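Switching to a smaller kitchen

July 18, 2020

We moved into the apartment on Draladberg Street in February, and the kitchen is less than half the size of the old one. I put off writing about it until I knew what we used and what we didn't.

What went

The first pass was easy. Three casserole dishes, the bread machine, a fondue set from Aba Addo that she had been trying to give away herself. I sold the stand mixer for 87 dollars to a man from Hashmi who drove over the same evening.

The second pass was glasses. We had a full cabinet of them and drank out of the same few every day. Most of the stemware went to the thrift store. I kept six water glasses and the plastic cups — they don't break, and the kids can reach them without asking me.

What stayed

The cast iron pan, the big stockpot, the good knives. I thought about getting rid of the stockpot twice. It lives on top of the refrigerator now and gets dusty, but we make soup most weeks in winter and I don't want to do that in two batches.

The table is used for everything, so the rule is that it gets cleared after each meal. Cups can stay out at the wall end. 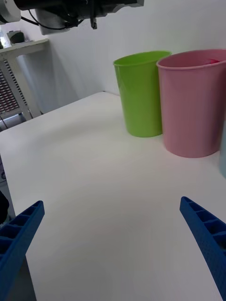 Still to do

The drawer next to the stove sticks. I also need a shelf over the sink, and the one I liked was 200 dollars, so I'll probably build it.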